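Reparaturfähigkeit als Gegenstand der öffentlichen Beschaffung

Wer in einer kommunalen Verwaltung über die Anschaffung von Geräten entscheidet, orientiert sich in der Regel am Anschaffungspreis. Das Vergaberecht lässt andere Kriterien zu, doch werden sie selten mit nennenswertem Gewicht versehen. Der vorliegende Beitrag vertritt die Auffassung, dass die Reparaturfähigkeit eines Gerätes bei jeder Ausschreibung gesondert zu bewerten ist, und zwar auch dort, wo es um vergleichsweise geringe Summen geht.

Anlass der Überlegung ist die Erneuerung der Küchenausstattung in den Schulen des Zweckverbandes Fleren. Im Juli lagen dem Verband 2 Angebote vor. Das günstigere stammte von der Firma Paron, das andere vom Betrieb Adamczyk, der für sämtliche Verschleißteile eine Lieferzusage über die gesamte Nutzungsdauer abgab. Der Preisunterschied betrug 2.002 Euro. Den Zuschlag erhielt das günstigere Angebot. In der Begründung findet sich kein Satz zu Ersatzteilen, Schaltplänen oder zur Frage, ob ein ortsansässiger Handwerker die Geräte überhaupt öffnen darf.

Diese Entscheidung war rechtlich nicht zu beanstanden. Sie ist gleichwohl Ausdruck einer Haushaltsführung, die Investition und Unterhalt in getrennten Titeln führt und den Zusammenhang zwischen beiden aus dem Blick verliert. Fällt ein verklebtes Bedienteil aus, für das kein Einzelteil lieferbar ist, so belastet der Austausch der ganzen Baugruppe den laufenden Haushalt. Die Ersparnis bei der Anschaffung wird dagegen weiterhin als Erfolg verbucht.

Nkechi Nwachukwu hat in einem Gutachten für die Gemeinde Kodthorpe vorgeschlagen, von jedem Bieter eine Preisliste der wichtigsten Ersatzteile zu verlangen und diese Liste vertraglich festzuschreiben. Der Vorschlag verdient Zustimmung. Er verursacht geringen Aufwand, ist überprüfbar und benachteiligt kleinere Hersteller nicht. Juniper Bellamy hat eingewandt, dass solche Zusagen im Falle einer Insolvenz wertlos seien. Das trifft zu – allerdings gilt es für jede Gewährleistung, ohne dass man deshalb auf sie verzichten würde.

Schwerer wiegt der Einwand der Sicherheit. Elektrische Geräte in öffentlichen Einrichtungen unterliegen Prüfpflichten, und eine unsachgemäße Instandsetzung kann erheblichen Schaden anrichten. Daraus folgt jedoch lediglich, dass Reparaturen von qualifizierten Betrieben auszuführen und zu dokumentieren sind. Ein Vorbehalt zugunsten des Herstellers lässt sich damit nicht begründen.

Für Beschaffungen ab einem Auftragswert von 3.000 Euro sollte die Reparaturfähigkeit daher mit einem festen Anteil in die Wertung eingehen. Die Vergabestelle hätte nach 3 Jahren zu berichten, welche Teile tatsächlich angefordert und zu welchem Preis sie geliefert wurden. Über die Höhe des Anteils wird man sich verständigen müssen – der Verband Fleren wäre gut beraten, die Beratung darüber vor der nächsten Ausschreibung aufzunehmen.
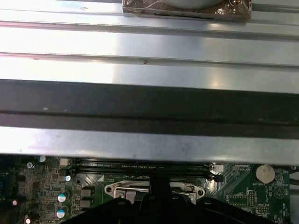
Bis dahin bleibt den Schulen die Möglichkeit, Ausfälle und Wartezeiten schriftlich festzuhalten und der Vergabestelle zu übermitteln.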